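### 4.2 What the newsletter editors told us

I went into these interviews expecting gloom, and boy, was I wrong! Asnakech Degefa and I talked with 52 people who run small neighborhood newsletters in Cornbridge and Lerkonent, and most of them were itching to talk shop (one call ran two hours, and I still had questions left). Money came up, sure, but what they really wanted to discuss was corrections: who catches a mistake, how fast the fix goes out, and whether readers ever see it.

Only 6 had a written corrections policy. The rest went by feel, usually with a short note at the top of the next issue.
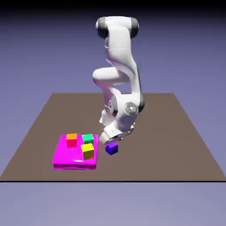

**Figure 2.**

I'd assumed the bigger lists would be stricter, but size didn't matter much in our group. Having a second reader did, and I wish we'd asked more about that in the March round. Ibsa Tesfamariam's coding of the replies follows in Section 4.3.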